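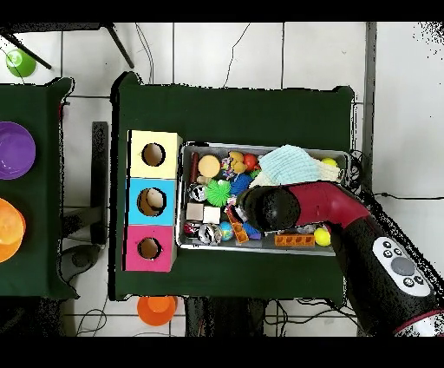
Progress report to the Koppel Fund
Project: Assisted Sorting and Tidying with a Tabletop Robot Arm
Grant holder: Gollunstead Centre for Applied Handling
Report prepared by: Lacey Bramwell, Project Manager
Date: November 16, 2022

1. Purpose of this report

The report covers the second half-year of the grant. Most of it concerns the gripper fault that stopped work at the Cercombe laboratory, the steps taken since, and the effect on the programme agreed with the Fund in March. Nobody was hurt. The fault is reported in full because condition 5 of the grant agreement requires it, and because the first account sent to the Fund's office was incomplete in one respect, which is corrected in section 3.

2. Work carried out before the fault

The arm was installed at Cercombe on schedule. The task under study is the picking of small toys from a shallow metal tray on a green table. The toys were chosen to be unlike one another in shape and surface: balls, including spiky ones, toy bricks, a rubber duck, white cubes and pieces of cloth, one of them knitted. The items lie close together, as they would in a nursery or a hospital playroom, and the arm must take one without disturbing its neighbours more than necessary.

Mr Ivars Tamošiūnaitė led the collection of trial picks. The target for the period was 3,000 recorded picks, and this had been reached before work was stopped. Bricks and cubes were handled well. The smooth balls gave more trouble than expected when they lay against the wall of the tray, and the cloths remain the weakest class. Dr Awuor Shemweta has the full breakdown and will present it at the annual review.

3. The fault

During an afternoon session the gripper was lowered towards a brick lying near the middle of the tray. It closed on the brick correctly. On the upward movement the gripper controller stopped answering, and the arm, having received no report of a finished grasp, returned to its previous instruction and moved down again. The brick was pressed against the floor of the tray and the tray was pushed across the table. Ms Wulan Rahman, who was supervising, used the emergency stop and the arm halted at once. The gripper stayed closed and had to be released by hand once the power had been isolated.

The notice sent to the Fund's office the following day described this as a single occurrence. When the logs were read, two earlier losses of contact with the gripper controller were found in the same week. On both of those occasions the link came back by itself within the permitted delay, the arm did not move unexpectedly, and no entry was made in the session book. They should have been entered. The Centre regrets that the first notice was wrong on this point.

4. Cause

Mr Fouad Sleiman of Talville Machine Safety was asked to examine the arm as an independent engineer. He identified two causes.

The first was mechanical. The connector on the gripper cable had been strained by repeated turning of the wrist towards the end of its range. Two of its contacts were worn and lost touch when the cable was pulled in a particular direction. The cable had been fitted with too little slack at installation.

The second was in the control program. Silence from the gripper was treated in the same way as a failed grasp, and the program's answer to a failed grasp was to try again. Mr Sleiman considers this the more serious of the two, and the Centre agrees. A worn connector can be expected from time to time in a machine of this kind. A program that responds to missing information by repeating a downward movement should have been noticed at the design review, and the minutes of that review show that loss of contact was not discussed.

5. Action taken

The cable and connector have been replaced and the new cable has been given a longer loop at the wrist. Its condition is checked before the first session of each day and signed for.

The control program now stops the arm if the gripper fails to answer. Movement can be resumed only by the person supervising, after a visual check of the tray and the gripper. The force allowed on downward movements has been lowered. This has made picks slower, and some of the flatter items are now missed where they were previously taken.

Every loss of contact, however short, is written to a separate log, which Ms Rahman reads each week. The session book has been revised so that a supervisor must record that there were no faults, where before a blank line was accepted.

The routing of cables on the floor by the work table was also looked at. It played no part in the fault, but Mr Sleiman recommended that cables be kept clear of the place where the supervisor stands. Covers are on order.

6. Return to work

Picking resumed under supervision after Mr Sleiman's written approval. No loss of contact has been logged since the cable was replaced. Unsupervised running, which the programme had foreseen for this quarter, has been withdrawn and will not be proposed again until the Fund has seen a further report from Talville Machine Safety.

7. Effect on programme and budget

The planned comparison between crowded and sparse trays has been moved to the next period. The work on cloths will go ahead as arranged, as it does not depend on the comparison. The cost of the replacement parts and of the independent examination has been met from the contingency line. No additional money is requested.

The Centre asks the Fund to agree to the following changes:

Movement of the crowded and sparse tray comparison to the next reporting period.
Removal of unsupervised running from the present year of the grant.
Release of the next instalment on the original date.

8. Matters outstanding

The supplier of the arm has been sent Mr Sleiman's findings on the cable and has not yet replied. Dr Shemweta is reviewing the remaining parts of the control program for other cases in which silence from a device leads to movement. One has been found so far, in the routine that returns the arm to its rest position, and it has been corrected. The review will be sent to the Fund when it is complete.

Questions on this report should be addressed to Lacey Bramwell at the Gollunstead office.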